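# About us

Hello, and welcome to Onesden! We're a small cookery school in Dranport, up the stairs above the old Gunn building, and I started it because I was fed up with people telling me they "can't cook" when what they meant was that they'd never been shown how to do it in the kitchen they've got.

So we teach in that sort of kitchen. You won't find a six-burner range here. We've got 15 places, each with a hob, a kettle, a chopping board and a few decent knives, and we share the microwaves (there's always a bit of a queue before lunch). Most of our learners live in bedsits, student rooms or first flats, and quite a few are cooking for one after years of cooking for five.

The microwave course is the one I'm proudest of, and it fills up first. It runs over 13 weeks – porridge and eggs to begin with, then rice, vegetables, fish and finally a steamed sponge that really does rise. I do go on a bit about leaving things to stand, I'm afraid, and about reading the labels on your own machine before you copy anybody's timings.
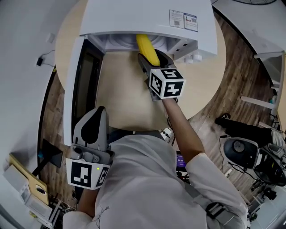 *Dranport, July*

Summer term is in full swing and we've been working at the round table a lot, with the microwave up on top and its door swung wide open so everyone can see how things go in. It's a pale wood table, it came from a closing-down sale and I love it! It gets wiped down after every session with warm water and a drop of washing-up liquid, same as the inside of the oven.

Some 594 people have been through our courses so far, the youngest at 22 on his very first night away from home – he made a baked potato and rang his mum about it.

We're open for drop-in cooking on Wednesday evenings, and you don't need to book. Bring an apron and a tub with a lid for your leftovers. If you'd like to try the long course, our Larenon leaflet has the recipes for the first few weeks in it, so pick one up at the door and have a go at home first.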